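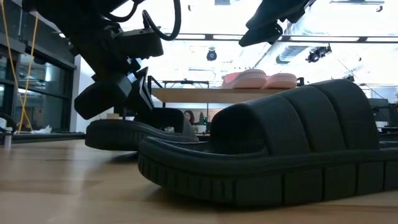
Rollavico Roll-Out Grappling Mat
by Irnarik
Color: Gravel
$220
In stock, ships rolled with two carry straps

We started making the Rollavico for people who train at a real gym a few nights a week and want somewhere decent to drill at home on the nights in between. If you have ever worked guard passes on a living room rug, you already know what it does to your knees and the tops of your feet, and you probably know what your family thinks of it too. The Rollavico gives you a proper surface that comes out when you need it and goes back in the corner when you don't, and after years of making wall pads and fixed mats for clubs, it has become the thing we get the friendliest mail about!

The mat is one piece of closed-cell foam with a smooth vinyl face bonded to it. There are no puzzle edges to creep apart under your hips and no seams down the middle to catch a toe. The face has a light texture, enough to give your feet something to push against when you shoot, but it won't take the skin off your elbows during a long round of side control escapes. The underside is scored crosswise so the whole thing rolls up neatly and lies flat again without the ends curling.

Specifications
Length: 12 feet
Width: 5 feet
Thickness: 32 mm
Weight: 28 pounds
Face: textured vinyl
Core: closed-cell foam
Included: two carry straps, one strip of seam tape, care card

Who it suits

Two people can drill comfortably on one mat if they stay on the ground - guard work, submissions, back takes, getting up off the bottom against somebody who would rather you stayed there. For takedowns we'd ask you to put two mats side by side and tape the join, and to keep it to controlled entries. It is a good thick mat, but it isn't a sprung floor, and a full double leg onto concrete is going to feel like a full double leg onto concrete. Striking footwork, shadow boxing and ground and pound on a dummy are all fine.

Funmilayo Akpan coaches the beginners' class at Odukoya and had one of the first mats off the line. She keeps it in her garage for cage-wall drills, with the long side pushed right up to a padded wall, and wrote to us in May: "I wanted to dislike it because I'm spoiled by the gym floor. My knees are fine, my students keep asking to come over, and it rolls up faster than I can find the straps." 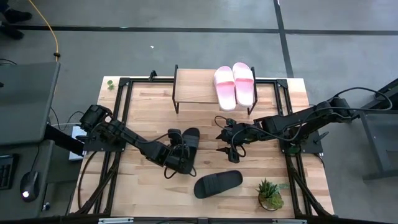 Her one complaint was about those straps, and she was right. The early ones had a plastic buckle that slipped if you carried the mat by one end. We now use a wider strap with a hook-and-loop closure, and anybody with the older kind can write in and we'll send a new pair at no charge.

Setting it up

Unroll the mat face up on a clean, level floor and leave it overnight the first time. It has been rolled tight for shipping and will want to hold that shape for a few hours. After that first rest it should lie flat more or less right away. Hardwood, tile, sealed concrete and low carpet all work. On thick carpet it tends to wander, so we'd suggest a thin sheet of plywood underneath.

If you are joining two mats, butt the long edges together firmly before you run the tape. It's much easier with a second person kneeling on the other side.

Cleaning

Wipe it down after every session with a mild disinfectant made for gym mats, let it dry completely, and then roll it. Please don't use bleach or anything with a gritty scrubber, both of which will dull the face. Roll it with the vinyl on the outside, as it came, and store it standing up or lying on its side with nothing heavy on top. Long hours of direct sun will fade the Gravel a little, though it won't hurt the foam.

What our customers say

"Bought it for jiu-jitsu, and my wife does her stretching on it more than I roll. Still the best money I've spent on training since my first gi." - Oluwaseun Bako

"Took off a star for the smell, which was gone after a few days with the window open. Great grip, even when I'm dripping." - Ayodele Jibrin

"Two of these taped together fill our spare room wall to wall. My brother and I have drilled on them all winter and the tape is only now lifting at one corner." - Olanrewaju Chukwu

Shipping and returns

Each mat ships in its own carton, and two mats ordered together will come as two cartons that may not arrive at the same time. If yours shows up with a crease or a dent, give it that first night flat on the floor, and if the mark is still there in the morning, send a photo to Uchenna Nwosu on our customer desk and she will sort out a replacement. Unused mats can come back within a month in the original carton, with the straps.

Extra seam tape and spare straps are sold separately on the accessories page.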